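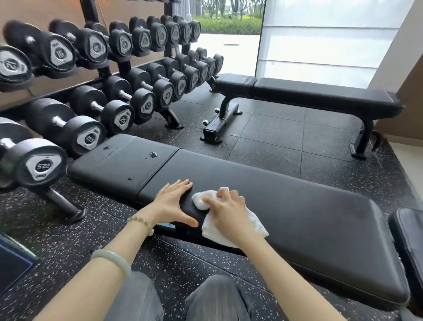
Bench wipe-down, gym setting. Head-level view from the Tanoli cleaning set.

Tanoli Data Collection: Frequently Asked Questions

What is Tanoli?
Tanoli is a collection of first-person recordings of everyday cleaning work. It is maintained by Laminar and is used to train systems that learn manual tasks by watching people carry them out. The current release contains 905 accepted recordings across 19 tasks.

Why are people recorded instead of robots?
A person can complete a task at normal speed in almost any building, and a learning system needs to see many places. Robot recordings are collected separately under the Drondura program and are not covered on this page.

What counts as one example?
One example is a single task from the first reach to the final release of the tool. For bench cleaning, this means the full wipe of one bench. Recordings that stop partway are kept but marked incomplete, and they are left out of the training release.

How should the hands be placed?
Both hands should stay in view for as long as the task allows. Contributors may brace the pad with the free hand or leave that hand at rest. No particular grip on the cloth is required, and contributors should fold or bunch it as they would at home. 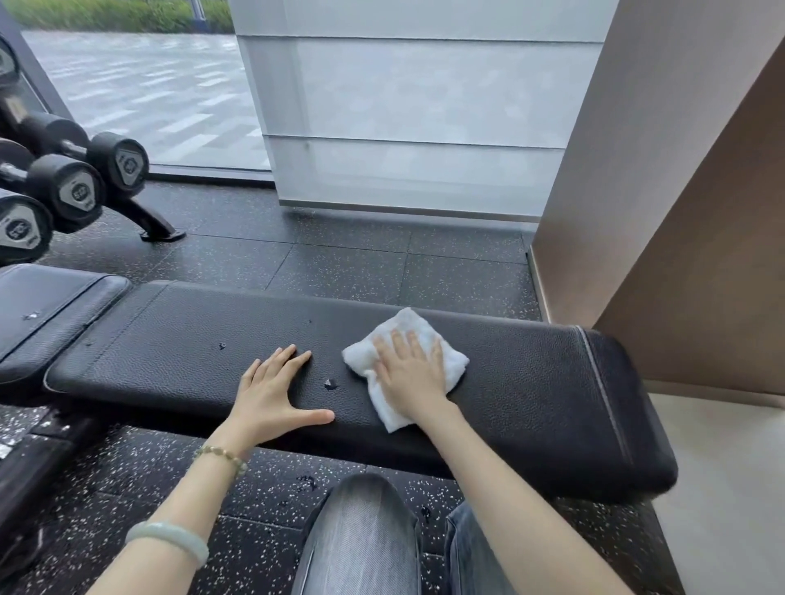

Cloths may be of any color. Water should be applied in small amounts, and drops that reach the floor must be dried before the contributor stands up. Drying the floor is recorded as a task of its own – please start a new recording for it.

May jewelry and watches be worn?
Yes. Bracelets, bangles, rings and watches are all accepted, provided they do not identify the wearer by name. Long sleeves should be pushed back from the hands.

Can several recordings be made at one site?
Up to 11 recordings of the same task are accepted from one site. After that, the contributor should move to a different task or a different room. Changing the starting position between recordings is encouraged.

How are recordings labeled?
Each recording is divided into short steps, such as "press cloth to pad" or "wipe toward seam." Two reviewers label it independently in Zidus, our annotation tool. Where they disagree, the recording passes to Leandro Mateos, who leads the review group.

Are mistakes removed?
No. A dropped cloth or a missed spot is labeled and retained. Systems trained only on clean runs tend to do poorly when something goes wrong.

Is there a target size?
The next release is planned for May and is expected to reach 1,000 accepted recordings. Kitchen and gym tasks will be given priority.

Who may request access?
Universities and registered companies may apply. Requests should name the intended use and one responsible person, and should be addressed to Þröstur Mogensen, Data Access, Laminar. Contributors who wish to withdraw a recording should write to the same office and include the session number from their receipt.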